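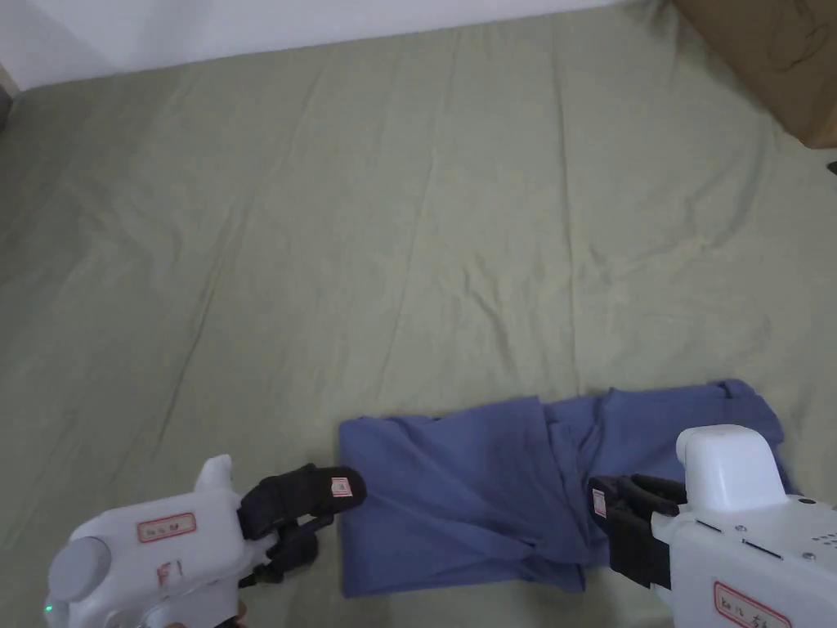

A cama é a melhor mesa da casa

Confesso que passei boa parte da vida adulta a dobrar T-shirts de pé, contra o peito, com o queixo a segurar a gola. A minha mãe fazia assim, a minha avó fazia assim, e eu nunca me lembrei de perguntar se havia outra maneira. Depois mudei-me para um apartamento onde a única superfície grande e livre é a cama, e foi aí que aprendi a dobrar roupa como deve ser (aos 39 anos, mas pronto, mais vale tarde).

Agora tenho um ritual. Aliso o lençol verde-sálvia, despejo a roupa numa cadeira ao lado e vou trazendo uma peça de cada vez. Os vincos do lençol não me incomodam nada, desisti de o passar a ferro há anos e durmo lindamente. O que interessa é ter espaço para abrir uma camisola inteira, com as mangas e tudo, sem nada pendurado para o chão.

Quem me converteu foi a Uyên Đoàn, que dá oficinas de arrumação numa sala por cima da Hoàng, a retrosaria onde compro linhas e botões. Fui lá em setembro a pensar que ia ouvir falar de caixas bonitas e etiquetas, e passámos a manhã inteira à volta de T-shirts! Ela pôs-nos a todos diante de uma superfície macia e mandou-nos fazer uma coisa que parece parva: passar a mão aberta pelo tecido, do meio para fora, antes de dobrar fosse o que fosse.

- O tecido diz-te onde quer dobrar - garantiu ela.

Eu ri-me. Em casa experimentei com uma T-shirt azul, daquelas já um bocadinho acinzentadas de tanta lavagem, e tive de lhe dar razão. As costuras laterais quase nunca estão direitas, sobretudo nas peças baratas, e se dobrarmos a fiar-nos nelas fica tudo torto. Passando a mão primeiro, percebe-se logo para que lado a malha torceu.

O método é este, tal como o faço hoje. T-shirt de frente para baixo, gola virada para longe de mim. Dobro um lado até ao meio das costas e aliso. A manga volta para trás, para não sobrar pano fora do retângulo. Só depois trato do outro lado, e é sempre aqui que a coisa se complica - o primeiro lado fica um primor, lisinho, com a margem direita como uma régua, e o segundo enche-se de pregas porque já estou a puxar pano por cima de pano. A solução da Uyên é levantar a segunda metade com as duas mãos, uma no ombro e outra na bainha, e pousá-la de uma vez. Nada de arrastar. Se ficar um bico no ombro, abre-se e repete-se.

A seguir dobro a bainha para cima, deixando uma folga de dois dedos junto à gola, e depois ao meio outra vez. Nas T-shirts mais finas faço ainda uma terceira dobra e elas aguentam-se em pé na gaveta, todas em fila, com a cor à vista. Que alegria abrir uma gaveta assim de manhã!

Por falar em gavetas: as minhas são as de uma cómoda Preltesitz em segunda mão, fundas de mais para o meu gosto. Cheguei a comprar divisórias da Ririsham, bem jeitosas, mas acabei por usar caixas de cartão com as abas cortadas, que fazem o mesmo serviço. Convém é escolhê-las mais baixas do que a gaveta (descobri isto com a gaveta encravada e meia caixa lá dentro).

Numa tarde de chuva resolvi contar a roupa dobrável cá de casa. Deu 42 T-shirts, para duas pessoas. Fiquei a olhar para aquilo um bom bocado. Algumas tinham vindo do tempo da faculdade, outras eram brindes de corridas que nem corri. Metade foi para um saco e o saco foi para a loja solidária da Olham, lá no fundo da rua, onde as aceitam desde que venham lavadas e dobradas. Dobradas foram, e de que maneira.

O que ainda não resolvi foram as camisolas de capuz. A Uyên dobra o capuz para dentro, em triângulo, e faz com o corpo um rolo que enfia lá dentro. Já tentei várias vezes e sai-me sempre uma espécie de almofada. Por enquanto vão penduradas atrás da porta do quarto, e a oficina dela sobre peças grossas já tem o meu nome na lista.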